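Cludeswood Coffee Notes
README, last touched 8 Jul 2018

Hi! So this folder is my tasting log, or what's left of it after I moved it out of three notebooks and a spreadsheet that kept turning my roast dates into fractions. I started keeping it when I lived over the bakery in Cludeswood and just never stopped. If you drink coffee and you like reading other people's opinions about it, help yourself.

What's in the folder

tastings.csv is the main thing. It has 400 rows, one per cup, and every cup is one I drank myself (with a few exceptions, see below).
roasters.csv has the 17 roasters and where I bought from them.
words.txt is my flavor word list. Please read it before you write to me about "hay."
old/ is the notebook typing from before I had any system. Messy! Dates are missing all over the place in there.

The columns

bean: whatever the bag said, spelled the way the bag spelled it. Yes, I know one Vargate bag has the farm name wrong.
roaster: matches the name in roasters.csv.
rest_days: days between the roast date and the day I opened the bag. Blank means the bag had no roast date, and I hold a small grudge about each of those.
brew: one of pourover, press, moka or cupping.
water: "tap" or "filter." Tap means Vitutville tap from February on, and Cludeswood tap before that. The Vitutville water is a lot harder and you can taste it, especially in the lighter roasts, where all the nice lemony stuff goes flat. I thought my grinder was dying for weeks.
score: 1 to 9. I wanted a middle number and I didn't want a ten, so there you go.
notes: free text, lower case, sometimes grumpy.

About the scores

I score when the cup has cooled down enough to drink comfortably, and then I leave it alone. I used to go back and fix scores after reading what other people thought of the same bean, and when I looked at those rows later they all sounded like the back of a bag. So no more of that. If I had the same bean twice, you get both rows, even when they disagree with each other (the Magalhães house blend is all over the place, sorry Belmiro).

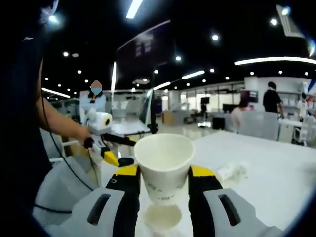 The cupping rows are a bit different from the rest. Those come from evenings with Matilde Bastos and Sipho Kekana, where we taste blind and write things down before anybody is allowed to talk. Sipho is much better at this than I am. Where his score and mine were more than 2 apart I put his in the notes field with an "SK" in front, so you can search for that if you trust him more than me. I would!

Also, a handful of rows say "AC" and those are from Afonso Cunha, who took a bag on vacation with him and mailed me his notes on a postcard. I couldn't bring myself to leave them out. Drop them if you want only one taster.

Things I know are wrong

The brew column says "press" for a whole stretch where I was really switching between press and moka and didn't write down which.
Decaf isn't marked. It's usually in the bean name, but not always.
I had a terrible cold for part of February and kept scoring anyway. Those rows have "cold" in the notes and they are pretty much useless, everything tastes like warm cardboard.
Prices are gone. I had them, I sorted one column without the others, and I only noticed after I'd saved.

Using it

Do what you like with it. If you make a chart, send it to me, I love charts. Please don't use my scores to tell a roaster their coffee is bad, it's one person in one kitchen.

Thanks to Cristóvão Amaral for typing up most of old/ from my handwriting, including the page I'd spilled on. Next on my list is splitting the moka rows out properly, and then maybe a column for grind size if I can figure out how to write down a setting on a grinder with no numbers on it.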